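**Paid call for doubters: spend a day making a robot's job look hard**
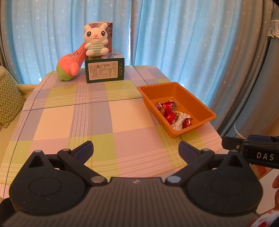
We are looking for people who keep house, stock shelves, clean rooms or clear tables, and who don't believe the videos. You know the ones. A machine folds a shirt, the music swells, and somebody in a nice jacket says your chores are over. Then you look for the part where the shirt had a button missing or the dog walked through, and that part was never filmed.

Grodus is a small testing group in Plornbridge. We don't build robots and we don't sell them. Companies, shops and now and then a landlord ask us whether a machine can do a certain chore well enough to pay for, and we try to give them a straight answer. So far the answer has mostly been "no," followed by a shorter list of things it might manage on a good day.

For the August round we need 100 participants. You would be setting chores, doing them yourself, and judging how a machine does with the same ones.

**Why we want skeptics**

In the spring round we let the vendors suggest the tasks. They suggested picking up a block. They suggested picking up a different block. When we asked for candy to be sorted out of a tray, we were told that twisted wrappers were "an edge case." Anyone who has ever tidied a coffee table knows that a coffee table is all edge cases. Soft toys lean on boxes. The cloth slides when you pull on something. There's a piece of candy stuck under two others, and you don't want it crushed.

We logged 1,682 attempts that round. Almost a third of them needed a person to step in, and that was with the blocks. I'd like the next set to be chores a real person would be annoyed to have done badly.

**What you'd do**

- Bring us a chore from your own home or job. Small is fine. "Clear the table without moving the things my kid lined up" is a better task than "clean the house."
- Do it by hand at your normal speed while we time it.
- Do it a second time with a hand-held gripper, two fingers and nothing else. Most people swear at this point. Swearing is allowed.
- Watch a machine try the same chore, 5 times over, and mark each try as done, half done or not done. You decide what "done" means, and you write it down before the machine starts.
- Talk to one of us afterward for half an hour or so.

Plan on one session of 7 hours, starting at 9 a.m., with a proper lunch and plenty of sitting around. Machines are slow. They also need restarting. If you've seen a demo that looked quick, check the corner of the video for the little number telling you how much it was sped up.

**Who can take part**

You must be 18 or over and able to lift a grocery bag. No technical background is needed, and if you have one it won't count in your favor. We especially want:

- people who do shop-floor work, such as shelving, packing, returns or fitting rooms
- home care aides and hotel housekeepers
- parents of small children, who know more about clutter than any lab does
- people with limited grip or reach. You're the group these machines are always said to be for, and you are hardly ever asked. Tell us what you need for the day and we'll arrange the room and the breaks to suit. The lifting rule doesn't apply to you.

You can't take part if you or someone you live with works for a company that makes or sells robots. We check.

**Pay and costs**

You'll be paid for the full day at our posted day rate, which is sent to you before you agree to anything. You get the same amount if the machine breaks down at ten in the morning and we all go home. Bus and train fares to Plornbridge are covered. People coming from the Trarnthorpe side can use the shuttle, but it leaves early and it doesn't wait.

**What we do with the results**

Sessions are recorded. The recordings show hands and objects for the most part, and we blur faces before anyone outside Grodus sees them. Vendors get the scores and our written notes. They don't get your name, and they don't get to edit the notes. One of them, the maker of a tabletop arm called Muli, asked to have the word "dropped" changed to "released." It still says "dropped."

You can pull out at any time, including after lunch.

**A fair warning**

You may come away impressed. It has happened to me twice, once with a stack of flat boxes and once with wiping a counter. I'm not looking for people who have made up their minds and only want to jeer. If the thing does the chore, mark it done. If it does the chore in eleven times your time with somebody hovering over it, mark that too, and let the buyer work out what it's worth.

My own view, for what it's good for, is that a few dull, repeated shop-floor jobs are close and most of what happens on a kitchen table isn't. I have been wrong before - usually by being too kind.

**How to apply**

Write a letter or an email of one page at most and send it to Emília Zeman, participant desk, Grodus, Plornbridge. Tell us:

1. what work you do, paid or unpaid
2. the chore you'd bring, and what usually goes wrong with it
3. any dates in August you can't make
4. anything we should know about access, food or allergies

Please don't send a résumé. We won't read it. Places are offered as letters come in, and we'll write back either way.

Questions about the recordings or the scoring should go to me at the same address.

Jozefína Malý
Head of testing, Grodus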